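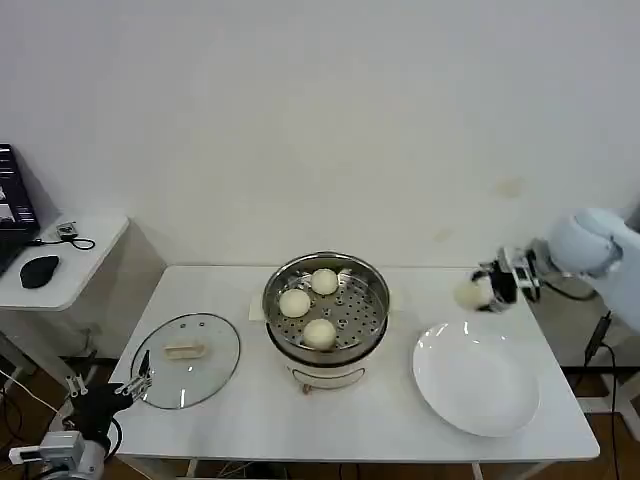 La farine de Dirkdale est bien trop faible pour qu'on en fasse quoi que ce soit, à part des crêpes : on m'a encore sorti celle-là la semaine dernière, au téléphone, avant même que j'aie pu dire bonjour. Bon. Je la mets en tête de ce rapport d'étape, comme ça vous savez dans quelle ambiance on travaille, chère équipe du fonds Zurkeo !

Le 3 oct. 2023
Par la coordination du projet Blé de Dirkdale

Je reprends donc où je vous avais laissés en avril, avec les semis de printemps à peine levés, le moulin de Chisholm à l'arrêt et un dossier d'électricité qui me donnait des boutons. Il y a du bon, du moins bon, et une demande à la fin (vous me voyez venir).

La récolte

Le chiffre d'abord, je sais que vous l'attendez : 960 kilos de blé propre, trié, rentré. Le prévisionnel que je vous avais envoyé était plus gourmand, je ne vais pas faire semblant de l'avoir oublié. Les orages ont couché la parcelle du bas, celle qui longe la route de Trorkville, et on en a perdu une bonne partie à la coupe. Le grain qu'on a sauvé là était germé par endroits. Il est parti aux poules, les poules sont ravies.

Sur les parcelles du haut, par contre, c'est une très jolie surprise. On a comparé 11 variétés anciennes en bandes côte à côte, avec le même semoir et le même jour de semis, et l'écart se voyait à l'œil nu dès la montaison : des blés barbus bien droits d'un côté, et juste à côté une variété blanche magnifique sur le papier qui s'est affaissée à la première pluie comme un matelas de camping. On en gardera quatre pour la saison prochaine. J'aurais voulu en garder cinq, j'ai perdu le vote, je n'en reparlerai pas (j'en reparlerai).

Le battage s'est fait en deux fois. La première, la courroie de la batteuse a lâché en milieu de matinée et on a passé le reste de la journée à chercher une pièce dans tout le canton. La facture est dans l'annexe, ligne « divers matériel », vous verrez, elle pique un peu.

Le moulin

Alors, le moulin de Chisholm tourne. Je l'écris et je suis encore tout content ! Les meules ont été rhabillées au début de l'été, le nouveau tableau électrique est posé et le contrôle est passé sans réserve, ce qui n'était pas gagné vu l'état des gaines. Reste la bluterie, dont les tamis sont fatigués : pour l'instant on sort une farine bise correcte et une farine blanche qui n'est pas très blanche. Les gens qui aiment la crêpe s'en moquent. Les autres font la moue.

Côté poussière, l'aspiration que vous avez financée fait son travail, et je peux parler dans la pièce sans tousser, ce qui rallonge beaucoup les visites. Il faudra quand même revoir le bruit. Un voisin nous a demandé gentiment de ne pas moudre à l'heure de la sieste, on s'est arrangés, on moud le matin.

J'ajoute un mot sur l'humidité du grain, parce que c'est là qu'on a le plus appris. On stockait trop vite et trop serré. Maintenant on étale, on brasse à la pelle, on mesure, on attend, et tant pis si ça m'énerve. La farine du dernier lot se conserve nettement mieux que celle du premier, qui avait pris une odeur de placard au bout de trois semaines. 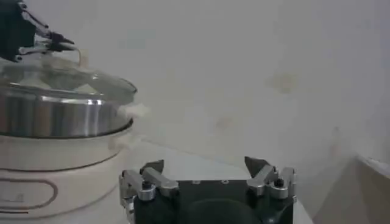
Ce que les gens en font

On a glissé un petit questionnaire dans les sacs et sur le comptoir du marché de Trorkville. 156 réponses sont revenues, dont certaines avec des taches de beurre, ce que je prends pour un bon signe. La majorité fait du pain à la maison, souvent en coupant notre farine avec une autre, plus forte. Viennent ensuite les gâteaux, puis les crêpes, évidemment. Une poignée de personnes nous ont parlé de pâtes fraîches, et là je dois dire que les recettes qu'elles ont jointes sont meilleures que celles de notre dépliant, donc on va refaire le dépliant.

Le reproche qui revient le plus, c'est l'irrégularité. Un sac boit beaucoup d'eau, le suivant moins, et quand on pétrit à la main le samedi soir on n'a pas envie de deviner. C'est juste. On indique désormais le numéro de mouture sur l'étiquette avec un conseil d'hydratation, et on mélange les lots des deux parcelles du haut avant de moudre. On verra au prochain questionnaire si ça se sent.

L'autre reproche, c'est le prix. Je n'ai pas de miracle à proposer ici. On a tout de même sorti un sac de cinq kilos un peu moins cher au kilo, et il part bien, surtout auprès des familles.

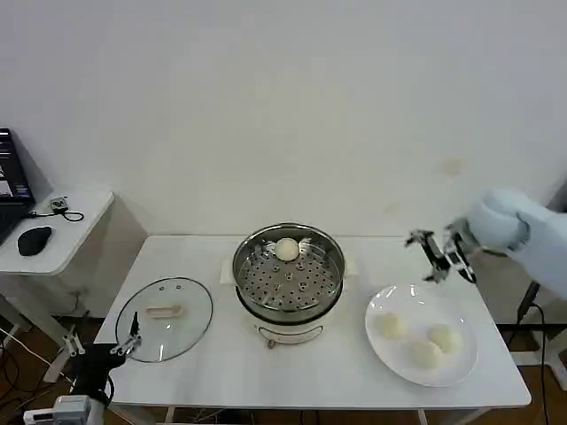
Pour les ateliers du trimestre, j'ai choisi de partir des défauts de la farine au lieu de passer trois heures à les combattre. Une farine tendre, peu de gluten, ça tient mal dans un grand pain haut, mais ça donne une mie fine, moelleuse, et il y a tout un monde de pâtes cuites à la vapeur qui ne demandent que ça. Je l'ai donc mis au programme, et la fiche tient sur un recto : la pâte, la pousse, le façonnage en boules, la cuisson. Comme portion j'ai gardé l'assiette ronde avec ses trois petits pains vapeur, bien assez avec une soupe, et pour le matériel un cuiseur vapeur en inox et son couvercle en verre suffisent. Côté couleur, je préviens toujours les groupes : avec notre farine bise la mie tire vers le gris-beige, ceux qui rêvent d'un blanc de lait devront patienter jusqu'aux nouveaux tamis.

Les ateliers eux-mêmes marchent bien, mieux que je ne l'avais écrit dans la demande. On a reçu environ 200 personnes depuis avril, toutes séances confondues, avec un gros pic pendant les vacances et un creux terrible à la rentrée (j'avais programmé une séance le soir de la réunion des parents d'élèves, erreur de débutant). Les séances sur le levain se remplissent en deux jours. Celle sur la lecture des étiquettes, que je trouvais passionnante, a fait salle très calme. Je la garde quand même, en plus courte, collée à la visite du moulin.

L'argent

Le tableau complet est joint. En deux mots : les travaux du moulin ont coûté un peu plus que prévu à cause des gaines, l'impression un peu moins, et la ligne « déplacements » est presque intacte, vu que tout se passe entre Dirkdale, Chisholm et Trorkville et qu'on y va à vélo dès qu'il fait sec. Je vous demande l'autorisation de basculer le reste des déplacements sur les tamis de la bluterie. Un petit oui par mail me suffit, et si c'est non, dites-le-moi vite, le fabricant a des délais longs comme un jour sans pain.

La suite

Semis d'automne dès que la terre ressuie, avec les quatre variétés retenues et une bande de seigle pour voir. Nouveau dépliant. Deux ateliers par mois au lieu d'un. Et je dois trouver un endroit sec pour les sacs vides, qui traînent pour l'instant dans mon couloir. Si vous voulez passer voir tourner les meules, venez un matin, prévenez la veille, et mettez des chaussures que vous n'aimez pas trop.

Commentaires (4)

Une lectrice de Trorkville
J'ai pris le sac de cinq kilos et j'en suis très contente, mais l'étiquette s'efface dès qu'on a les mains humides. Plus de numéro de mouture, plus de conseil d'eau !

Anonyme
Dommage pour la parcelle du bas. Mon père disait déjà de n'y mettre que de l'avoine.

Un habitué des ateliers
Laissez la séance étiquettes en entier, on était peu mais on a bien discuté.

Anonyme
Est-ce que vous vendez du son ? J'ai demandé au marché, on m'a répondu peut-être.

Contact : coordination du projet Blé de Dirkdale, moulin de Chisholm | © Blé de Dirkdale, tous droits réservés | Retour en haut de page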